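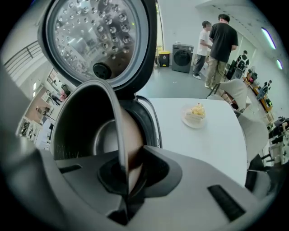

Lid up on the rice cooker, with the inner pot in place.

About > Our School > Who We Are

Filed under: Meet the School

Welcome to Braka! We're a small cooking school for grown-ups who want to eat well at home on an ordinary weeknight, and we have been at it long enough to have worn the numbers off most of our oven dials. Everything we teach is everyday food. Rice, beans, soups, greens, eggs, flatbreads, a roast chicken now and then, and what to do with the other half of the cabbage.

The school was started by Eftychia Ververidis, who spent years cooking in restaurant kitchens and then found that the thing she liked best was the hour before service, when she got to show the new people how to do something. She borrowed a church hall, put a card up in the grocery store window and taught her first class on lentils. Seven people came. They stayed so late talking that the hall had to be locked up around them, and most of them came back the next week for chickpeas.

We moved to our own place on Tomaszewski Street a few years after that. It used to be a shoe repair shop, and on damp days the back room still smells a little of polish (we've grown fond of it). There are two teaching kitchens now. The front one gets the morning sun and is where we hold the bread and pastry classes. The back one has the bigger stoves and the long table, and that's where everybody ends up eating together once the cooking is done.

What we teach

Our main course is called Undier. The name was a spelling mistake on our very first flyer, where it was supposed to say "Under an Hour," and by the time we caught it people were already calling up to ask for a spot in Undier. So Undier it is! You come one evening a week, you cook a full supper from scratch, you sit down and eat it, and you go home with the recipe and usually a container of leftovers. The course begins with knives and onions and then moves straight on to rice, which surprises people who were hoping for something fancier.

We do love teaching rice. It's in so many of the meals we grew up on, all of us from different places, and each teacher here has a strong opinion about it. Eftychia rinses until the water runs nearly clear. Our Saturday teacher likes a short soak for long grain and hates being asked whether it matters. We cook it in a pot on the stove first so that you learn what a simmer sounds like, and then in a cooker, and then we let it rest with the lid on and fluff it with a paddle or a fork. Cold rice gets its own evening later in the course, with fried rice, rice salad and a lemony rice soup that people ask about for months.

After that come beans and lentils, two nights on vegetables, one on eggs, one on fish and one on cooking from whatever is already in the house. That last one is everybody's favorite, including ours. You bring in three things from your cupboard that you haven't known what to do with, and we put them all on the long table and work out supper from there. We've had dried figs, canned sardines, a jar of mustard the size of a paint can and more half-bags of barley than I could tell you.

Sudeseo is our other program, and it's for people cooking for a household. It runs on Sunday afternoons and it's all big pots: stews, sauces, braises, soups that freeze well, dough you can divide up and keep. Bring a cooler. You'll leave with several dinners, labeled, and your arms will be tired.

How a class goes

Doors open a little early so you can hang up your coat, wash your hands and get a cup of tea. The teacher cooks one part of the meal while you watch and ask questions, and then you split up into pairs and cook. We keep it loose. If your sauce is going well and you'd like to keep stirring it while everyone else moves on to salad, go ahead. Plenty of things get a little burned and we eat most of them anyway.

You don't need to bring an apron or a knife, though you're very welcome to bring a knife you like. Please wear closed shoes. Tell us about allergies when you sign up and again when you walk in the door, and we'll set up your station with that in mind. The front entrance has a ramp, and two of the stations have lower counters for anyone who'd like to cook sitting down.

The recipe shelf

By the tea kettle there's a shelf of binders, and those binders are the thing I'd run back for in a fire. Students have been adding their own family recipes since the lentil days. Some are typed, some are on the backs of envelopes, and one is written on a paper plate. Last November a former student sat down and gave every single one a number, and the final card came out as 3201! You can copy down anything you like while you're here. Please put them back in order, or at least in the right binder.

Prices and places

A single evening is $100, with all the food included, and the full courses cost less per night. We hold a pay-what-you-can spot in every class. Just tick the box on the sign-up sheet and it's yours if it's free, with no forms and no questions. Gift cards are good for any class and they don't expire.

The next round of Undier starts on January 2, 2018. If the evening you want is full, please do put your name on the waiting list, as people's plans change all the time and we call down the list right up until the afternoon of class. You're also welcome to drop by and look around while we're setting up. Somebody will probably hand you a spoon and ask whether it needs salt.

Comments

Marcy T.
Took Undier last spring and I make the lemony rice soup every other week now. My kids call it "school soup." Are you ever going to do a second course for people who've finished the first one?

Braka
Hi Marcy! We'd love to, and we're working on it. Fish and bread would both get more time. Keep an eye on the sign-up sheet.

oldstove
Is there parking on Tomaszewski in the evening or should I take the bus

Braka
Street parking is free after six, but it fills up on Sudeseo days. The bus stops at the corner.

Del
The paper plate recipe is my aunt's. It's dumplings, and you need to double the onions.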